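车间笔记　2023年7月31日

接着上次没写完的说。那台旧双缸今天总算从墙角推到升降台上来了,推的时候后轮一直有点拖,我以为是刹车卡钳回不到位,后来发现链条紧得能弹琴。上一任车主大概觉得链条越紧越好,这种想法我见得多了,自己年轻时也这么干过,所以不好意思多说什么。先把链条放松到正常的下垂量,再推一圈,轻快多了。卡钳还是要拆开看的,记在后面的清单里。

这台车进来的时候,登记单上写的毛病只有一句话:冷车难着,热了以后怠速忽高忽低。就这么一句,其实够我们忙上好几天的。化油器车嘛,怠速不稳的原因能写满一页纸,油路、进气、点火、气门间隙,哪一样差一点都会表现在怠速上。我还是老习惯,从便宜的、好拆的开始查,贵的和难拆的往后放。这个顺序救过我很多次,也让我少挨了不少客人的白眼。

先看的火花塞。左缸的颜色挺漂亮,浅浅的褐色,右缸那只黑,而且是那种干的、绒绒的黑,手指一抹就下来,不是机油那种油亮的黑。所以右缸偏浓,或者火弱。把两边高压线对调了一下再着车,黑的还是右缸,那高压线暂时可以放过了。火花塞帽量了一下电阻,两只差得不多,也放过。

然后是气门间隙。冷车量的,放了一整夜的冷车,这一点要写清楚,上回有同事趁着还温就量了,结果返工一次,白白浪费一个下午。右缸排气门偏紧,其余三个都在范围里。调好以后顺手转两圈曲轴再复查,数值没跑。紧的那个气门我怀疑跟热车之后怠速往下掉有点关系,但光靠它解释不了火花塞那么黑。

化油器拆下来之前,先做了漏气检查。进气歧管的橡胶接头表面有细纹,弯一弯看得更明显,好在纹都浅,没有穿透,喷检漏剂的时候转速也没有变化。按道理还能用,可是都拆到这里了,不换心里总惦记着。查了一下库存,Vetex 的接头还剩一对,包装没开过,内径和这台车对得上,就它了。卡箍也一起换新的,旧卡箍的螺丝十字口已经花了,下次再拆肯定要骂人。

拆化油器用了比预想多的时间,空滤箱往后只能挪一点点,非得把电瓶盒的固定螺栓也松开才行。写在这里给后面的人省点力气:电瓶盒下面有两颗螺栓,先松前面那颗,再松后面那颗,空滤箱就能往后多退一截,化油器侧着转一下就出来了。千万别硬撬,箱体的塑料年纪大了,一撬就裂,裂了这种老件很难找。

右边化油器的浮子室打开一看,底下一层浅绿色的沉淀,黏黏的,像放坏了的糖浆。左边也有,少得多。主量孔对着灯看是通的,怠速量孔就不行了,只剩针尖那么一点亮。我用细铜丝轻轻通了通,再泡清洗剂,再吹。这里要啰嗦一句,不要拿钢丝或者钻头去通量孔,铜的很软,一下就刮大了,刮大了以后怎么调都偏浓,到时候还以为是别的毛病。抽屉里那盒被刮坏的旧量孔我一直没舍得扔,留着给新来的看。

不过怠速量孔堵应该是偏稀才对,为什么火花塞反而黑呢?这个问题我端着茶想了好一会儿。后来量了一下浮子高度,右边比左边高出不少,油面自然也跟着高,而且浮子针阀的锥面上有一圈磨痕,关不严。再看怠速混合比螺丝,右边拧出来 3 圈还多,左边正常。这就讲得通了:有人发现右缸怠速不好,又没去清量孔,就一直往外拧螺丝来补,低速勉强凑合,稍微给一点油门,油面高的毛病就全出来了。一个毛病盖着另一个毛病,修老车最常碰到的就是这种,急不得。
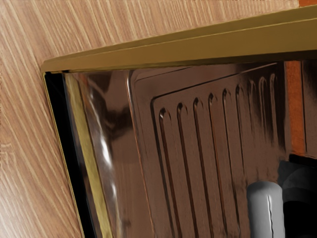
只清洗化油器、不换浮子针阀行不行?
看锥面上有没有磨痕:摸着光滑、装回去做静置试漏不渗油的可以继续用,指甲能刮到台阶的就要换,针阀和阀座尽量成套换。

这台车的属于后一种,所以两边都换。只换右边也不是不行,但是左边那只跟它同龄,今天不漏,过了冬天就难说了,客人再跑一趟,我们再拆一次电瓶盒,谁都不高兴。修理包用的是 Indholm 的,里面的垫圈我有点意见,浮子室那条偏硬,装的时候老想从槽里跳出来。抹了薄薄一层硅脂才老实。针阀本身没得说,弹簧的手感很顺。

浮子高度两边都按手册调,调的时候化油器要斜着放,让浮舌刚刚碰到针阀上的小弹簧销,又不把它压下去。这个手感很难用文字写清楚,我写了几遍都不满意。最好的办法还是站在旁边看一次,然后自己动手做几回,慢慢就有了。调完接上透明管看实际油面,两边基本齐平,我很满意,在台子边上多站了一会儿。

装回去之后主支架撑好,水平仪看过,用外接油壶供油,先不装油箱。第一次着车用了风门,比登记单上形容的好太多了,电马达转了没几下就着。热车的时间里我顺便把点火正时看了,标记很稳,没有跳动,提前角随转速往上走得也顺。这样点火这一路基本可以放心。

接着做同步。用的还是那套老真空表,阻尼阀要拧到指针不乱抖为止,拧太死了指针就懒,反应慢,读出来的东西不可信。两缸一开始差得挺明显,调完以后两根指针几乎叠在一起,轻轻补一下油门再放,也是一起上一起下。怠速听上去一下子就圆润了,原来那种一脚深一脚浅的感觉没有了。这种时候是修车最开心的时候,旁边工位的同事也停下来听了一会儿,说这才像一台双缸该有的声音。

混合比螺丝最后两边都落在差不多的位置,细微差别属于正常,不用追求一模一样。火花塞换了一对新的,旧的那对装袋子里,写上左右,等客人来了给他看。我觉得让客人看看换下来的东西总是好的,道理讲半天不如看一眼。

缸压也补测了,本来应该放在最前面做的,今天顺序乱了,自己记一笔。热车,油门全开,两只火花塞都拆掉。左缸 178,右缸比它低了 8,单位都是 psi。这个差距完全可以接受,说明活塞环和气门的底子还在,客人可以放心再骑好些年。排气门调松之前如果测过就更好了,有个前后对比,可惜没有。下次记住,先测缸压,再动气门。

再说刹车。前面说后轮拖的主要原因是链条,不过卡钳拆开以后也不算冤枉它,活塞外露的那一截有一圈锈点,防尘套里面积了不少灰泥。锈点用手摸得出来,不适合再推回去。活塞和油封一起列入采购。刹车油的颜色跟浓茶一样,上次更换是哪年谁也说不清,前后都要换。前卡钳暂时活动良好,清洁一下,导向销上点油脂就行。

链条放松以后转动后轮,发现松紧不均匀,转到某一段就明显紧起来,应该是拉长不均匀了,再加上齿盘的齿尖已经开始往一边歪,像小浪头。链条、前后齿盘建议整套换。客人要是嫌贵,至少要把话讲明白,只换链条的话,新链条很快会被旧齿盘磨坏。报价里我会写两种方案,让他自己挑。这一项 Vestergaard 的套件我们以前装过,用下来不错,唯一的问题是到货慢,去年 12 月订过一次,等得客人差点自己骑着自行车来催。

前叉顺便压了压,右边油封有轻微渗油,内管上一圈薄薄的油印,擦干净了,先观察。内管没有坑,这是好消息。前叉油估计也从来没换过,压下去回弹有点空,像踩在海绵上。要不要做看客人预算,我个人很想做,做完整台车的感觉会不一样,特别是过减速带的时候。

电气方面没有大问题。充电电压正常,大灯接地那里有一点绿锈,刷干净上了保护剂。左后转向灯闪得快,灯泡瓦数装错了,换回来就好。手把开关里喷了点清洁剂,来回拨了很多次,喇叭从时有时无变成一按就响,声音还挺神气。

试骑只走了短圈,从后门出去绕到加油站再回来,刹车还没做完,不敢跑快。低速很听话,等红灯的时候怠速稳稳的,没有熄火的意思。中段油门拉开的时候有一个很轻微的顿,一闪就过,可能是油针位置,也可能是膜片。膜片对着灯看过没有孔,所以我倾向于先把油针动一格试试。今天不弄了,热着的车不想再拆,手上还有烫出来的印子。

扭力扳手顺便说一句,台子上那把 Fernico 的该送去校了,今天拧火花塞的时候咔嗒声来得比手感晚,另外一把就准时得多。校好之前请大家别用它拧发动机上的螺栓,底盘上的也尽量别用。我在手柄上缠了红胶带,看见红胶带就放回去。后轮轴的螺母今天是用另外那把拧的,开口销换了新的。

工时记一下,到目前为止加起来大约 21 小时,比报给客人的多。有一部分是我自己想来想去花掉的,喝茶的时间不能算在客人头上,结账的时候把那部分去掉。

还没做的,写在这里免得忘:
后卡钳活塞和油封,等件。
前后刹车油更换,排气要慢,后面那路容易存气泡。
链条和齿盘,等客人回话。
油针下移一格,试骑对比,感觉写下来。
空滤芯还是旧的那片,摸着发脆,换新的以后混合比要重新看一遍。
油箱里的剩油倒出来看有没有锈,没清干净之前不要装回去,不然化油器等于白洗。
汽油管换新,加一个小滤芯,注意别离缸头太近。

油箱那一条最要紧。浮子室里的绿沉淀总归是从上面来的,箱底要是还有,骑不了多久又要回来。今天拿手电往里照,靠近油开关的地方颜色发暗,看不太清是漆还是锈,明天倒空了再看。油开关里的滤网也拆出来,如果破了就整个换掉。

升降台已经放到最低锁好,车罩盖上了,拆下来的旧件在台子下面的蓝盘子里,先别扔。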